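Clorkow Center for Applied Automation
Gallery: Open Day at the Simulation Laboratory
Published 18/01/2021

The Clorkow Center for Applied Automation opened its simulation laboratory to invited guests and members of the public at the close of the fall term. Attendance was limited to 100 registered visitors, who were received in groups and shown the work of the laboratory on the large display in the demonstration room. The program was prepared by Dr. Hildegard Wiegand, head of the laboratory, together with Eckhard Heitmann and Jannik Stöcker of the manipulation group.

The demonstrations were given in Surnent, the simulation environment in which the Center develops and tests its tabletop handling tasks before they are passed to the hardware workshop. Each group followed a session of 50 minutes, including time for questions. The pictures on this page are rendered views from the tabletop program and are presented with the kind permission of the laboratory.

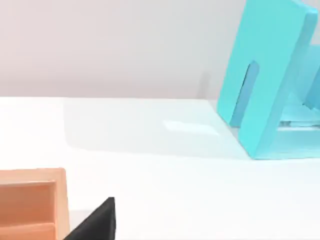

Turquoise structure with slotted panel, far side of the table; gripper finger and orange unit in the foreground. Surnent rendering.

Visitors in the morning groups asked most often about lighting. Mr. Heitmann explained that shadows are calculated together with the objects, so that a control program relying on camera images meets conditions closer to those of a real workplace. The lighting of the table can be changed between runs. A printed summary of the settings was available at the door, and further copies may be requested from the Center's office.

The second part of each session was devoted to the arms and to the planning of their movements. Mr. Stöcker described how a task is written, how a starting layout is chosen, and how the result of a run is recorded. The laboratory keeps a library of 900 starting layouts for work of this kind, many of them prepared by students of the Center as part of their course requirements. 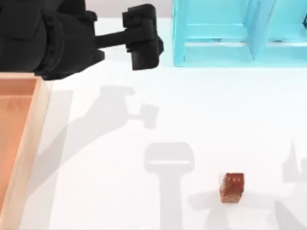

Particular interest was shown in the question of two arms sharing one work surface. Each arm must be given room to move, and the order in which they approach an object has to be settled before either is set in motion. Dr. Wiegand noted that this subject will form a larger part of the laboratory's teaching in the coming term, and that 6 student projects have been approved in this area.

Guests from Curetti and Wunderlich attended the afternoon session and afterward met with Carola Seidel, who is responsible for the Center's cooperation with industry. The discussion concerned internships and the use of Surnent in the training of technical staff. Companies wishing to take part in a similar meeting are invited to write to Ms. Seidel directly.

The opening remarks by Iolanda Bragança, director of the Center, can be read in the December issue of the Center's bulletin. The Center thanks all visitors for their attendance and their questions. Registration for the next open day will be announced on the events page.

Renderings: Simulation Laboratory, Clorkow Center for Applied Automation. Reproduction for teaching purposes is permitted with credit to the laboratory.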